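3.2 Sharpening losses and the service life of school pencils

Length alone is a poor measure of how much writing a pencil has left in it. In the earlier part of the study (Section 3.1) the remaining length of each pencil was taken at the end of every school week and converted directly to an expected life in days.
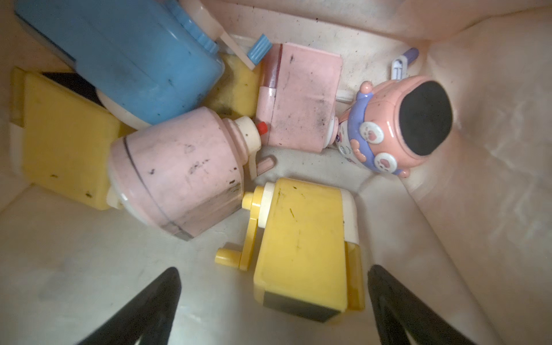
Figure 4. Sharpeners in a pink plastic bin, with shavings and graphite dust on the bin floor.

The conversion assumed that every millimetre lost had been lost to writing. When the weekly lengths were set against the amount of written work in the exercise books, the assumption did not hold. Pencils from classes that wrote very little were often shorter than pencils from classes that wrote a good deal, and the difference could not be put down to the grade of the core, as all classes were supplied from the same stock.

We therefore divide the loss of length into three parts. Writing loss is the length of core worn away on the paper. Sharpening loss is the length removed in restoring a point that has become blunt through use. Breakage loss is the length removed after the core has snapped, either at the tip or further back inside the casing. The last two are both carried out with a sharpener and leave the same waste behind, which makes them hard to separate after the fact. They have different causes, however, and a school that wishes to buy fewer pencils would need to deal with them in different ways.

Two makes of pencil were used. The Cornum is a hexagonal pencil with a bonded core, sold in bulk to schools. The Flaslow is a round pencil of slightly larger diameter with a thicker, softer core. Both were supplied unsharpened. The Malik, which had been included in the pilot, was dropped from the main study because the lacquer cracked in the first few turns and the flakes could not be kept out of the weighed waste. Pencils were issued in February to 16 classes in the Lodonitz district and were collected when they became too short to hold, or at the end of the term if that came first.

Each pencil carried a number stamped near the unsharpened end. Children were asked to sharpen as they normally would and were given no advice on method. Teachers kept a tally sheet beside the sharpeners on which a child made one mark for a blunt point and a different mark for a broken one. The sheets were filled in unevenly. In two classes they were abandoned within the first fortnight, and these classes are left out of the breakage figures, although their pencils are retained in the length data. Elsewhere the number of marks was compared with the mass of shavings collected over the same period. Agreement was good for the older classes and fair for the younger ones, where the sheets under-recorded broken points. Children who had broken a point several times in a row seem to have entered it once.

In total 2679 sharpening events were recorded. An event is defined here as one visit to the sharpener, however many turns were made. This is a weak definition, and we return to it in Section 5, but counting turns by hand in a working classroom proved impossible without disturbing the lesson. The trial described by Lumanlan, in which a clicking wheel was fitted to the sharpener body, gives better resolution. It was considered and set aside. Children in his trial liked the click and sharpened more often in order to hear it.

The results for the Cornum pencils are the clearer of the two sets. Of the total length lost, 63 per cent was lost at the sharpener and the remainder on the page. The share was nearly constant over the upper two thirds of the pencil and then rose steeply. Short pencils are awkward to grip and are turned at a slant to the blade, which cuts the casing unevenly and leaves one side of the core without support. A point formed in this way breaks early, the pencil goes back to the sharpener, and the cycle repeats. Several of the collected stubs had been brought down in this manner from a usable length within a single day, according to the class sheets.

The Flaslow pencils behaved differently. The soft core blunts quickly, so visits to the sharpener were more frequent from the start, but each visit removed less length. The round casing also seems to have been easier for small hands to turn evenly. Breakage at the tip was less common than in the Cornum. Breakage inside the casing was more common, and was found mostly in pencils that had been dropped. When a core has fractured in several places along its length, a fresh point falls out as soon as it is formed, and the child can do nothing except continue until a sound section is reached. Nine of the collected Flaslow pencils were sectioned lengthwise, and in each of them at least one internal fracture was found.

The condition of the blade had a larger effect than the make of pencil. Blades were not changed during the term, in keeping with the usual practice of the schools. Towards the end of the term the shavings had altered in form from long, continuous curls to short chips mixed with coarse dust, and the mass removed per recorded event had gone up. A dull blade tears the wood along the grain and twists the core as it cuts. In some 10 per cent of the late-term events for which both mark and waste were available, the mass of shavings was more than double the early-term mean for the same class. We take these to be cases in which the point failed inside the sharpener and was cut again, possibly several times, during one visit.

The waste itself was handled as follows. Shavings were emptied into paper envelopes, dried overnight at a low oven setting and weighed to the nearest hundredth of a gram. Wood and graphite were not separated. A trial separation by sieving showed that fine dust clung to the curls and that the graphite fraction was understated unless the sample was washed, and washing carried away some of the fine wood. The combined mass was judged good enough for the present purpose. Dust left inside the sharpener bodies was brushed out at the end of the term only and is reported as a single figure per class in Table 6.

Three sources of error should be noted. Pencils that were lost could not be measured, and lost pencils are unlikely to be a fair sample of the whole, as short ones are thrown away more readily than long ones. Some children used sharpeners brought from home, so the shavings were not always recovered. Lastly, a small number of pencils had been sharpened at both ends, which removed the stamped number. These were assigned to a class by their place of collection but could not be matched with an individual record, and they do not enter the regression given below.

The regression takes the length lost per event as the dependent variable, with remaining length, weeks of blade use and make of pencil as predictors. Class was entered as a random effect. Remaining length was first entered as a straight-line term, which gave a poor fit at the short end, and was then replaced by two line segments joined at the point where the pencil no longer reaches past the base of the thumb. The position of the join was fixed beforehand from hand measurements and was not fitted to the data. The full set of estimates is given in Table 7, and the residuals, plotted by class, are discussed in Section 3.3 together with the effect of handedness.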